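Drucken | Seite als E-Mail senden

Kategorie: Schriften & Gestaltung > Plakatschriften > Theater und Bühne

Waltura Display

Serifenlose Plakatschrift für Spielzeitkampagnen, vom Handzettel bis zur Verkehrsmittelwerbung. Entwurf: Corina Leitner, Ausbau: Vojtěch Kopecký. 1.288 Glyphen je Schnitt, zwei Schnitte (Schmal, Breit), Format OTF. Empfohlener Mindestgrad: 20 Punkt. 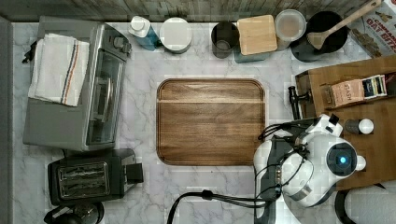
Lizenz

Desktop-Lizenz für zwei Arbeitsplätze, Druckauflage unbegrenzt. Webfont und Einbettung in Apps gesondert. Die Weitergabe an Druckereien ist nur als PDF mit eingebetteter Schrift zulässig. Kerning für Tschechisch und Slowakisch seit April überarbeitet.

Kontakt: Schriftenvertrieb Tuvside | © Tuvside | Nach oben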